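Lesezeit: 3 Minuten

Über uns

Schön, dass Sie zu uns gefunden haben! Wir sind Esley, ein kleiner Betrieb mit Sitz in Bidomthorpe, und wir beschäftigen uns seit einigen Jahren mit einer Frage, die zunächst trocken klingt und uns trotzdem jeden Morgen gern zur Arbeit kommen lässt: Wie soll ein Roboter mit Textilien umgehen, und nach welchen Regeln dürfen Menschen und Maschinen sich dabei eine Arbeitsfläche teilen?

Angefangen haben wir mit einem einzigen Tisch und einem Ordner voller handgeschriebener Notizen. Aus den Notizen ist inzwischen unsere Hausordnung für Greifarbeiten geworden, die wir intern nach unserem ersten Projekt »Medina« nennen. Sie umfasst 16 Seiten, wird jedes Jahr im März überarbeitet und hängt gedruckt an jedem Arbeitsplatz – auch dort, wo alle sie längst auswendig können. Wer bei uns anfängt, liest sie in der ersten Woche gemeinsam mit einer erfahrenen Kollegin oder einem erfahrenen Kollegen, und zwar laut, mit allen Rückfragen, die einem dabei so einfallen.

Vieles darin ist schlichte gute Praxis. Vor jedem Durchgang wird die Unterlage auf Nadeln und Fussel geprüft. Die Finger der Greifer bleiben offen, bis die Bedienperson die Freigabe erteilt. Bei Bändern, Schlaufen und eingenähten Etiketten gilt die niedrigste Geschwindigkeitsstufe, und niemand greift mit der Hand über die Fläche, solange die Arme unter Strom stehen.

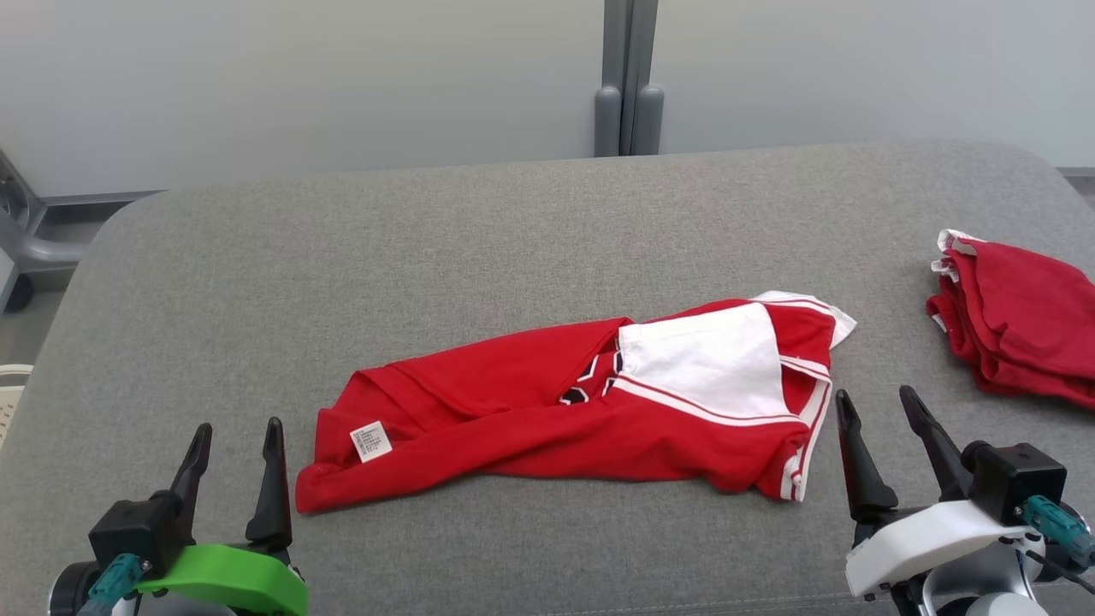 Rote Teile mit weißem Besatz auf grauem Stoffbezug, dazu je zwei Greiferfinger. 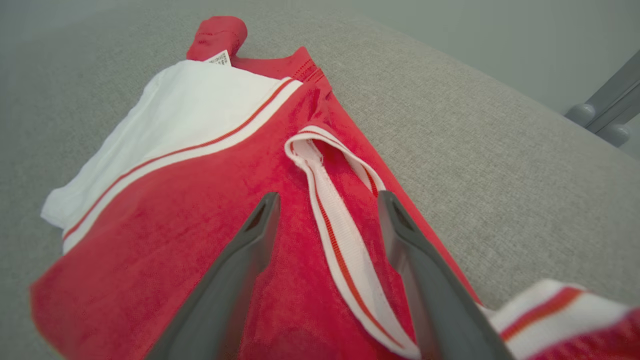
Muss für jede Stoffart eine eigene Regel geschrieben werden?
Wir fassen Stoffe nach ihrem Verhalten beim Greifen zusammen und kommen so mit drei Klassen aus: glatt, flauschig und dehnbar. Erst wenn sich ein Material in keine davon einordnen lässt, ergänzen wir die Hausordnung um einen eigenen Absatz.

Unser zweites großes Vorhaben heißt »Lundadska« und ist eine Sammlung von Prüfprotokollen, an der wir mit viel Geduld und noch mehr Kaffee weiterschreiben. Etwa 3000 Durchgänge sind darin bisher erfasst, jeder mit Materialklasse, Greifkraft und einer kurzen Bemerkung in ganzen Sätzen. Auf die ganzen Sätze legen wir Wert, denn mit Kürzeln haben wir früher schlechte Erfahrungen gemacht – nach ein paar Monaten konnte sie kaum noch jemand entziffern.

Wir freuen uns sehr über Besuch, ob aus Wäschereien, Berufsschulen oder einfach aus der Nachbarschaft! Melden Sie sich bitte ein paar Tage vorher an, dann legen wir Ihnen ein Exemplar der Hausordnung bereit und nehmen uns Zeit für Ihre Fragen.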